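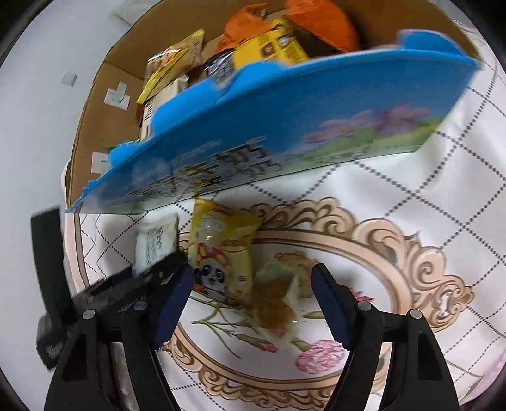 La caja de los caprichos, con sus flores y su prado en el frontal.

Archivado en: Orden en casa > Despensa y picoteo

Vamos a hablar de ese rincón que todas tenemos y que casi nadie enseña: el de las bolsitas. Galletas, patatas, caramelos, chicles, la barrita que te dieron no sé dónde... En mi casa vivían repartidas entre dos cajones de la cocina, el bolso y la mesilla (sí, la mesilla), y cada vez que alguien quería algo había que hacer una excursión. Hasta que me puse seria y lo junté todo en una caja de cartón. Una sola. Os cuento cómo lo hago, que me lo habéis pedido mucho desde la entrada de octubre.

Qué caja elegir

Yo reutilizo, siempre. La mía tiene el frontal azul, con unas florecitas rosas y moradas sobre un prado, y me alegra la vista cada vez que paso. El borde está bastante mordido, con lengüetas de cartón que suben y bajan por donde les da la gana, y me gusta así. Si a vosotras os pone nerviosas, un repaso con tijeras y luego cinta de papel por todo el canto. Mi amiga Solange Li forró la suya por completo y le quedó preciosa, pero tardó una tarde entera y yo para eso no tengo paciencia.

Lo que sí os pido es que sea ancha. En una caja estrecha y alta lo de abajo desaparece para siempre, y luego encuentras unas galletas del año de la polca. Quitadle las solapas de arriba si estorban: vais a meter la mano ahí treinta veces al día, para qué engañarnos.

Paso 1. Sacarlo todo

Todo fuera, encima de la cama o del colchón. A mí me gusta hacerlo en el dormitorio porque la cama es la superficie más grande de la casa y porque así me obligo a terminar antes de acostarme. Haced un buen montón con los paquetes y no empecéis a guardar hasta que estén todos. Ojo con los abiertos, que las migas en la colcha son una pesadilla — esos van aparte, a un bote con tapa.

Paso 2. Mirar fechas

Aburridísimo, ya lo sé. Poneos música. Lo caducado fuera, y lo que caduque pronto lo dejáis en un montoncito a mano, que irá delante. Yo en el último repaso tiré 4 paquetes y me dio una rabia tremenda, sobre todo por unas galletas de limón que tenía guardadas "para una ocasión".

Paso 3. Lo rígido y lo alto, de pie

Los paquetes estrechos van de pie, apoyados contra el borde o contra las paredes de la caja, con el nombre mirando hacia fuera. Se ven de un vistazo y además hacen de separador. Las bolsas grandes van tumbadas o en diagonal por el centro. No las aplastéis para que quepan más, que las patatas se hacen polvo y después nadie las quiere.

Paso 4. Las bolsitas pequeñas, al final

Es mi parte favorita, porque son las más bonitas. Las chucherías de tamaño mini se cuelan por cualquier hueco y se pierden en el fondo, así que las guardo para lo último y las coloco arriba, o pegadas a una esquina si sois de las que esconden (yo escondo).
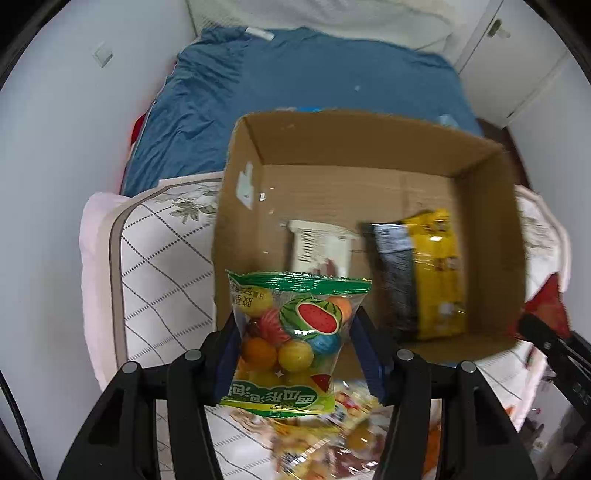

Chicles de bola con su sandía en la bolsa, de los que van arriba del todo.

¿A que son monísimos? Bolas de todos los colores y la rodaja de sandía dibujada, con sus pepitas y todo. Estos en mi casa duran un suspiro, así que los pongo donde se vean y me quito de discusiones.

Un truco para las que tenéis muchísimas bolsitas sueltas: una pinza de la ropa por cada sabor o por cada tipo. Cuatro o cinco bolsas cogidas por el borde de arriba y ya no bailan. Si queréis algo más fino, en Tidness venden unos clips planos que no abultan nada, y los organizadores de tela de Niven también me han salido buenos. Pero con pinzas normales os apañáis de sobra.

Paso 5. Un sitio fijo

La caja tiene que vivir en un lugar concreto. El nuestro es el estante bajo del armario del pasillo, lejos del radiador, que el chocolate sufre mucho. Nada de dejarla "de momento" en la cama o en el suelo, que ese momento dura tres semanas y lo sé por experiencia.

Y cada cuánto repasarla

Yo le doy una vuelta cada 30 días, más o menos cuando hago la compra grande. Saco lo de arriba, pongo lo nuevo debajo y vuelvo a colocar. Diez minutos con calma. Si veis que no cierra un hueco ni a empujones, no busquéis otra caja: toca merendar.

Para la próxima entrada quiero enseñaros el cajón de las infusiones, que está pidiendo auxilio. Si tenéis trucos para las cajitas de té que no encajan en ningún sitio, dejádmelos en los comentarios, ¡que los leo todos!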